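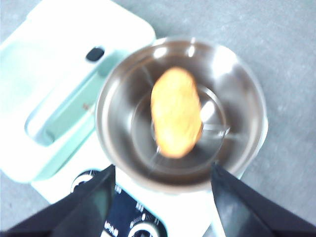 Thursday, April 16, 2026, Iyer room, Sollano building
One-pot mornings, notes to self. 45 min total incl. questions. DON'T run over, the Urnard people have the room right after.

**Open (2 min)**

- hi, thanks for coming out, coffee at the back, cups are under the table
- who has a full stove at home? hands
- who has a full stove and eats breakfast standing up over the sink anyway? hands again, mine too
- talk is about breakfast in a small kitchen. One outlet, one bit of counter
- Not selling anything. Dranance asked me to do this for the new tenants and I said yes before checking the date

**Why the counter comes first**

- everybody starts with the gadget. wrong end
- start with the spot. Where does the cord reach? what's over it? (steam + the underside of a cabinet = peeling paint, ask me how I know)
- my first apartment, the cooker lived on top of the fridge. Took it down every morning, put it back every morning, lasted till July
- rule: if you have to lift it to use it you won't use it
- a mat under things. cheap, and you can slide stuff toward you without scratching. Keep it well out from under anything hot, felt and heat don't mix
- wall behind: wipeable or pull the whole thing forward a bit
- leave a landing place for the lid!! and the spoon. people forget the lid

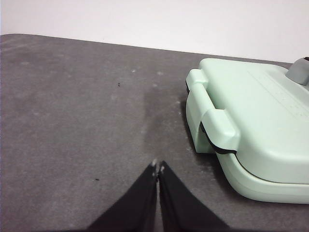
*Gray mat, white wall, a bit of mint green at the right.*

- ask room: what would you put on a mat like this, and what would you take off? let them talk, 2 min max
- usual answers: toaster, mail, keys, vitamins. Mail always loses
- my answer = leave one corner bare, that's your chopping corner. board goes there, board goes away again
- color doesn't matter but a pale counter shows crumbs and that's good, you wipe more

**What a combo cooker is good for**

- two jobs side by side. something wet in the pot, something dry under the flat lid
- oatmeal + toast. soup + a melted cheese sandwich. eggs + whatever's left from last night
- start the pot FIRST. always. Pot is slow, bread is fast
- my timing at home: oatmeal on, go shower, come back, bread in. 17 min door to door from plug in to sitting down
- leftovers: one potato, one nugget, half a sausage. these count as breakfast. Say this loud, people feel bad about it and shouldn't
- what it's NOT good for: pancakes for a crowd, bacon for more than one or two, anything you want really crisp
- also not good if four of you leave at the same time. Buy a bigger pan, sorry
- skip the story about the rice. (unless they're laughing already)

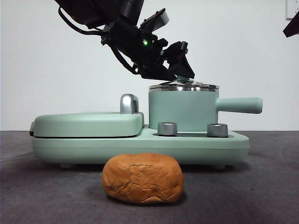
- so the lids. A pot with its lid on comes to heat faster, and you can hear it when it's ready. lid off for milk tho, milk climbs
- knob on a metal lid can get hot. Towel over your hand, every time, make it a habit before you need it
- handle sticks out to the side? turn it away from the edge where people walk. Sleeves, bag straps, kids
- two controls = check both before you leave. I touch each one with a finger and say "off" out loud. silly, works
- wait before you lift anything. plug out, then plates, then eat, THEN clean. It'll be cool enough by the time you're done

**Cleaning (7 min, do not skip again)**

- last time I ran out of time here and got the most emails about this part
- unplug. unplug. unplug
- base never goes in the sink. damp cloth, wrung out properly
- bits that lift out: warm water, soft side of the sponge. steel can take more, coated plates can't
- the seams!! where lid meets housing. crumbs go in and sit there. cotton swab once a week, or a dry toothbrush
- channels and trays: tip of a cloth over a butter knife (dull one)
- pale plastic will show every little speck. wipe same day, tomato and tumeric don't come out later
- dry with the lids open. closed + damp = smell by the weekend

**Handout**

- 13 breakfasts, all one outlet. On the chair by the door
- number 4 has a mistake, it says tbsp of salt, should be tsp. SAY THIS
- number 9 uses the pot only, good for people who don't own the rest
- vegetarian ones marked with a V, I missed one, the bean one is fine too

**If there's time**

- grocery list for one person, one week: oats, eggs, bread (slice it, freeze it), one soft cheese, frozen spinach, bananas, one jar of something spicy
- freezer bread straight in, no thawing, just a little longer under the lid
- cutting eggs with kitchen scissors, show with the hard boiled one if I rememberd to bring it

**Questions I'll probably get**

- can I leave it plugged in? I don't
- is it louder than a microwave? no, ticks a bit as it cools
- secondhand ok? yes if the cord is good end to end and the lid closes flat. Check both before you pay
- does it trip the breaker? not alone. With the kettle AND the space heater, in an old building, yes
- which one should I buy? measure your counter, then come find me

chairs back against the wall after. lights switch is behind the door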